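3.2 Small things left at the bottom of the bin

When we began the Hustura study we had expected, perhaps a little naively, that shared workshop bins would tell us mostly about tools. Over the course of the study we went through 40 of them, and what held our attention in the end was the mixture – the way a measuring tool and a bit of packaging will settle side by side and stay there for weeks. Malou Snorradóttir, who kept the diaries at the Telley site, called these pairings "neighbors", and the word stuck with all of us. Her entries run to nearly 600, and we are very fond of them, though only a few can be quoted in this section.

A neighbor pair, as we use the term, is any two objects of different use that share the floor of a container without a divider between them. Bags are a frequent partner, and they are also the hardest to code, for a clear bag may be trash to one person and a perfectly good bag to the next. Meinrad Sutter and the first author went back and forth over this for most of December before settling on the rule given in Section 4. 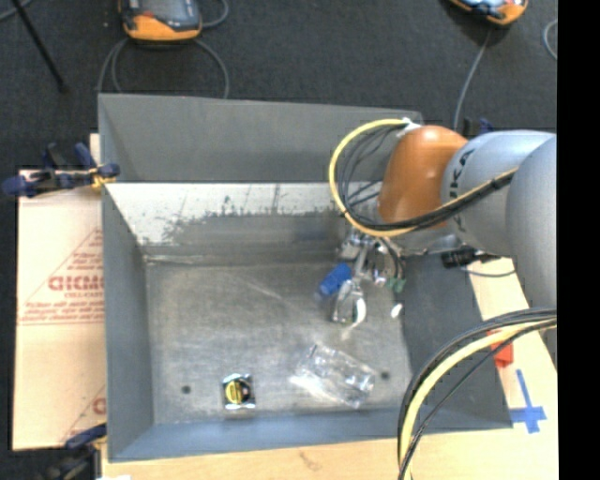

Reading time: 4 min

Figure 3. A neighbor pair in a gray metal bin with sloped walls: a yellow-and-black tape measure and a crumpled clear plastic bag. The pair was coded as "tool with packaging".

Scuffing on the inner walls, as in Figure 3, was noted for every metal bin but was not used in the coding.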